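I've slept badly since roughly the end of June, and I've decided to blame the box room. It faces west, it holds the heat like a flask, and in August it's like lying inside a jacket potato. So this is a long ramble about sleep and hot nights, and you may skip to the bit about the window if you're in a hurry.

It started on a Tuesday, when I gave up at 3 in the morning and went down to sit on the back step with a glass of squash. Rather lovely out there, to be fair! There was a hedgehog, and somebody's telly going two gardens down. But I then had to get through a whole shift at Tovilow with my eyes like raisins, and Chelsea Blackburn on the next desk asked me very kindly whether I'd had bad news.

I mentioned it to my aunt (Marjorie Dawber, for those who've met her, and you'd remember) and she told me to stop fussing with gadgets and look at what I was lying under. She grew up in a top-floor flat in Mottram with no opening skylight and she has Views on bedding. Cotton or nothing, she says. No "silky" anything. Wash it a few times before you judge it, and don't you dare iron it.

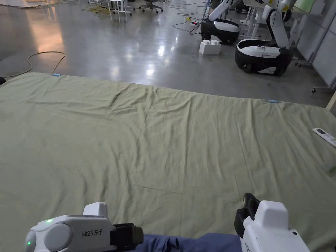

*Sage green, creases and all. Marjorie would approve of the lack of ironing.*

Next came the window. Mine is the old sort with a stay on it, and for two years I've been opening it wide at teatime because it felt like the right thing to do, when the air outside was hotter than the air in the room. Jianguo Tan from my allotment put me straight on that one. Shut it all day, curtains drawn, and don't touch it till the outside has cooled off properly. I sulked about living in the dark for a bit, but the first night I tried it I was asleep before the late news finished. I've been telling everyone since, including a man in the queue at the chemist who hadn't asked.

I did also buy a fan. I wanted the fancy Vilach one, which is very quiet and looks like something off a yacht, but I couldn't bring myself to spend that sort of money on moving air about. The one I got has 3 speeds: off, hairdryer and helicopter.

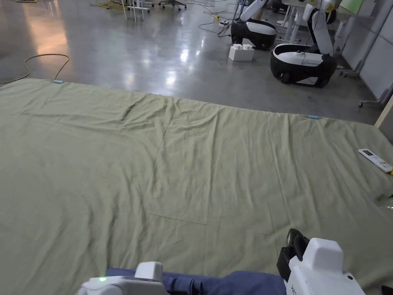 Bedtime itself was the harder thing to fix. I am a dreadful one for saying "just one more episode" and then finding it's gone midnight and I'm hungry. I tried going up at the same time every night for a fortnight, even at weekends, and I hated it for the first four days and then quietly stopped hating it. The other change was underneath me. My fitted sheet used to ping off one corner at about two o'clock and wake me up, so now I'm all for clips, like the little light-blue ones along the far edge of that green sheet. They cost next to nothing and I wish I'd had them years ago. Natalie Bellamy swears by tying a knot in each corner instead, but she also sleeps with three cats, so I'm not sure the sheet is her main difficulty.

Then there's the phone. Oh, the phone. I'd read all the advice and ignored it, and it took a dull week with no signal in a caravan to show me how much better I am without it. It lives on the landing now. I bought a proper alarm clock with bells on, which has frightened the life out of me 2 mornings running.
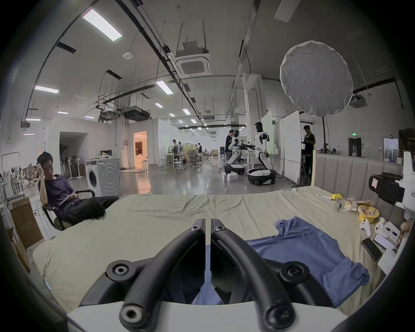 *Phone, snacks, game controllers: everything I've had to ban from my own bed.*

Food is still a work in progress. Mounir Younis reckons a small bowl of plain yoghurt an hour before bed sorts him out, and I gave it a proper go, but I only lay there thinking about toast. Cold shower, no good either, I came out wide awake and cross. A lukewarm one was much better. Damp flannel on the back of the neck, very good, ten out of ten, only don't leave it on the pillow.
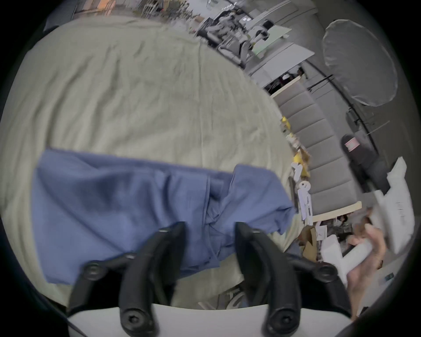 *More of the green bedding, lightly wrinkled, just how I like it.*

I'm up to five decent nights out of seven, and I'll take that. The box room is getting a blackout blind next, once I've found the tape measure, and if anyone has one they'd recommend for a window with a stay that sticks out, please leave me a comment.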